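Stutum Hand-Held Gripper Kit: Set-Up Guide
Section 2. Planning What to Buy

Good news for first-time teams: you can plan a whole starter kit in an afternoon! Start with the work, then price the hardware. Clothes and bedding in a furnished room make a great first project.
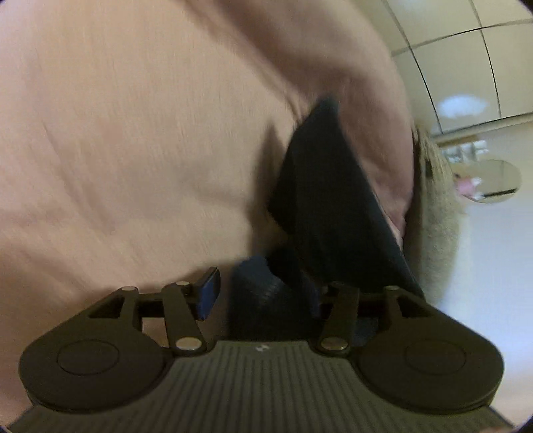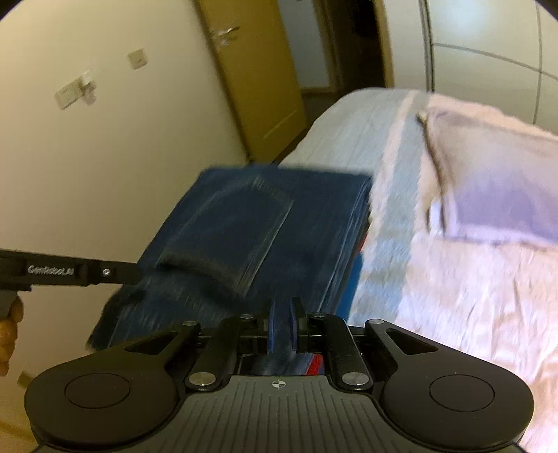 Folded and tucked fabric, with a hand-held gripper at work in both views.

2.1 Build your equipment list

1. Write down every task you want to record in the first quarter. Keep it to one page.
2. Choose one gripper or two per operator. Folding jeans or blankets usually calls for two, so budget for the pair.
3. Add spare finger pads. Losby ships them in packs of 14, and a pack goes a long way.
4. Set aside $500 for garments and bedding. Mix thick denim, ribbed knits and fuzzy throws (thrift stores are wonderful for this).
5. Send the list to Precious Potgieter at Sibiya for a parts check before you order.

Note: Lead time from the Worton warehouse can be up to 56 days. Orders for November should go in early.

CAUTION: Do not mix pads from different kits on one gripper. Grip width will need to be set again.

Prices last checked September 6, 2019.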